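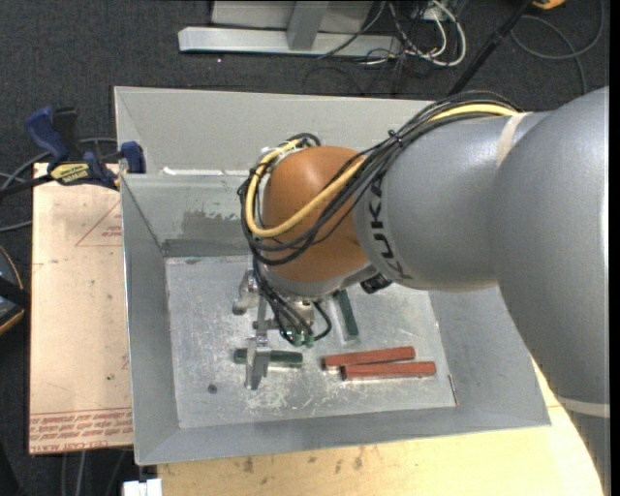
Red and green blocks on the floor of the metal bin.

How to Sort Blocks by Color in a Metal Bin

By Femi Olaniyan

Mixed blocks are hard to count and easy to lose. This method works for any set of small bars in two colors, and it uses one flat-bottomed bin and two trays.

What you need
A metal bin with a flat floor
Two trays, one for each color
A dry cloth
Masking tape and a marker

Step 1. Wipe the floor of the bin with the cloth. Grit scratches painted blocks.

Step 2. Label the trays GREEN and RED. Put the label on the short side so you can read it when the trays are stacked.

Step 3. Tip in a small batch and spread the blocks into a single layer. Dark green and brick red can look alike in poor light, so set a lamp over the bin if the room is dim.

Step 4. Take out the green blocks first. Lift each one from the middle. If two bars lie close together, slide one away before you pick it up — pulling at the ends chips the corners.

Step 5. Move the red blocks to their tray and lay them side by side, long edges touching.

Step 6. Check the corners of the bin, then tip in the next batch.

A full set of 245 blocks takes me 13 minutes. Store the trays flat, with a sheet of paper between layers.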